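Tornmont Folding Work Table, White Top

Item 108-W
In stock at Mallcombe and Ornum
Page updated 11/6/20

Overview
Specifications
What's in the carton
Setup
Care
Delivery and returns
Questions from customers

Overview

The Tornmont is a folding work table with a plain white top and a steel underframe. It is sold for packing rooms, repair benches, classrooms, sewing rooms and anywhere else a flat, light-colored surface is wanted for part of the day and needs to be out of the way for the rest of it.

The top is 60 inches long and 30 inches deep. Two people can sit side by side on one long edge, or four can sit around it if nobody needs much elbow room. The height is fixed. We used to sell an adjustable version and dropped it in August, as the leg clips were the part most often sent back to us. Customers who want a taller bench should look at the Peixoto standing table, which uses the same top on a longer frame.

The surface is smooth with a low sheen. It was chosen for sorting and assembly work, where small dark parts need to show up against the background. Screws, washers, fuses, beads and pen springs are all easy to find on it. It will show pencil marks and ink too, so read the care section before ordering if you plan to draft on it.

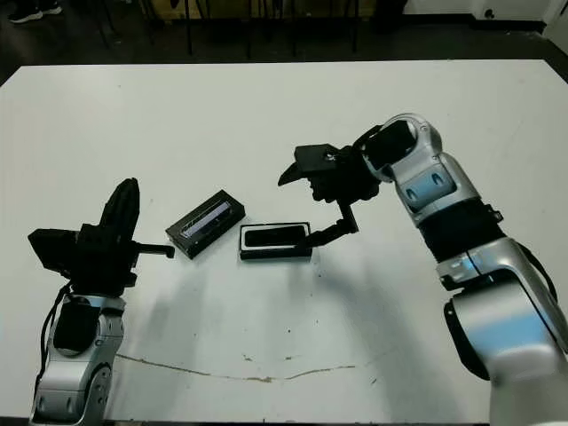

White top, with two small black boxes near the middle.

Specifications

Length: 60 inches
Depth: 30 inches
Folded thickness: 3 inches
Rated load, evenly spread: 108 pounds
Top: white, smooth, low sheen
Underframe: steel tube, gray powder coat
Feet: rubber caps, replaceable
Edge: white, rounded at the corners
Assembly: none, apart from the feet

The load rating is for weight spread over the whole top. A single heavy item should be placed over one of the two cross tubes, which sit 12 inches in from each short end. Do not stand on the table or use it as a step. The rating does not cover anything clamped to an edge that pulls outward, such as a bench vise or a large magnifier arm with a long reach.

What's in the carton

One table, folded
Four rubber feet, in a bag taped to the underframe
One hex key
One printed setup sheet

The feet are packed separately so that they do not mark the top in transit. If the bag is missing, look inside the carton flaps before calling. The tape does not always hold in cold weather.

Setup

Lay a blanket or the flattened carton on the floor and place the table on it with the white side down. Push one rubber foot onto the end of each leg and turn it until it seats. A little dish soap on the inside of the cap helps if it is stiff.

Open the first pair of legs until the brace straightens and the locking ring drops over the joint. Do the same at the other end. Both rings must be fully down before the table is turned over. A ring that stops halfway usually has a bit of packing foam under it.

Turning the table over is a two-person job. Lift from the long sides and set all four feet down together. Do not tip it up on two legs, which puts the whole weight on one brace.

On an uneven floor the table may rock slightly. Each foot can be unscrewed a few turns to take up the difference. The hex key is for the brace bolts, which should be checked after the first month of use and then whenever the table has been moved by van. They need to be snug, no more. Overtightened bolts make the legs hard to fold and will wear the paint at the joint.

Choosing a size

The Tornmont top comes in one size. Buyers who need a longer run generally put two tables end to end, and we sell a pair of joining plates for this (item 30-J). The plates screw into the predrilled holes under the short edges and hold the two tops level. Without them there will be a small step at the join, and paper or fabric will catch on it.

For a square layout, place two tables with their long edges together. The plates do not fit that way around. A strip of wide cloth tape on the underside is enough to keep the tables from drifting apart, though it should be removed before folding.

Allow 30 inches behind each seated person if others have to walk past. In a narrow room it is often better to put the table against the wall and work from one side only.

Lighting

A white top reflects more light than a wood or gray one, and in some rooms that matters. With a bare bulb or an uncovered window directly overhead, people at the table may notice glare after an hour or so of close work. Moving the lamp to one side usually cures it. A cutting mat in green or gray can go down where the close work is done, leaving the rest of the surface white.

The color is a neutral white with no cream in it. It will look slightly blue next to older ivory furniture. We can mail a sample chip, 3 inches square, to customers who want to check the match. 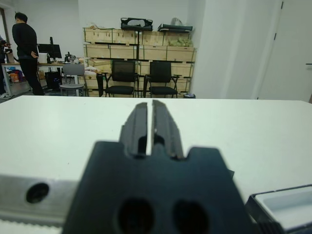
Some customers buy the table for photographing small goods for resale. It works well enough for that, but the top is not a light tent or a seamless background. The far edge will be in the picture unless you shoot from above or hang paper behind it. A roll of plain white paper clipped to a stand and run down over the back edge gives a clean curve.

Care

Wipe the top with a damp cloth and a drop of dish soap, then dry it. That is all it needs most of the time.

Pencil comes off with a white eraser. Ballpoint ink will come off with rubbing alcohol on a cotton pad if it is dealt with the same day. Permanent marker may leave a faint shadow whatever you use. Super glue should be left to set fully and then lifted with a plastic scraper held flat.

Do not use scouring powder, steel wool, acetone or any cleaner that contains bleach. They dull the sheen, and the dull patch then picks up dirt faster than the surface around it.

The top is not heatproof. Soldering irons, glue guns and hot plates need a stand or a silicone mat under them. Mugs are fine.

Store the table folded, on its long edge, with something soft under it. Leaning it on a corner for months can put a slight twist in the frame. Keep it indoors. A dry garage is acceptable, but a damp shed is not, and rust inside the leg tubes is not covered by the warranty.

Spare parts

Rubber feet, set of four
Locking rings, pair
Brace bolts and washers, set
Joining plates, pair (item 30-J)
Corner protectors, set of four

Replacement tops are not sold separately. The top is bonded to its rails at the factory, and we have not found a way to swap one that leaves the frame straight. Spare parts for the older adjustable table are still available by phone while they last.

Delivery and returns

Tables ordered before noon leave the Mallcombe warehouse the next working day. Delivery is to the door, ground floor only. The carton is long and awkward, and the driver may ask for help getting it past a porch rail or through a gate.

Orders can be collected free of charge from Mallcombe or Ornum. Measure the car first. The carton will go flat in most wagons with the seats folded, and will not go in most sedans.

Unused tables may be returned within 30 days in the original carton. Please tell us about damage in transit within three days and keep all of the packing until you hear from us – the carrier sometimes asks to inspect it. Warranty on the frame and joints is 60 months. Marks, scratches and stains on the top are treated as normal wear.

Questions from customers

Can I clamp a desk lamp to it?
Yes, on a long edge, with the clamp opened at least two inches. Put a scrap of card under the pad so it does not leave a ring.

Does it wobble when I use a sewing machine?
A domestic machine at normal speed is fine once the feet are leveled. For a heavy industrial head we suggest a proper sewing stand.

Is there a version with wheels?
No. The locking braces are designed to work with fixed feet. A folded table can be moved on an ordinary panel cart.

Can the height be lowered for children?
Not on this model. The legs should not be cut, as the foot caps will no longer seat.

Is the Peixoto top the same white?
Yes. Both tops come from the same line, and the two tables can be used in one room without a visible difference in color. They will not line up for height.

Do you offer a price for schools?
Orders of six tables or more are quoted separately. Send the delivery address and the number of tables and we will reply with a price that includes freight.

Related items

Peixoto standing table, white top
Joining plates, pair
Panel cart, four casters
Cutting mat, gray, large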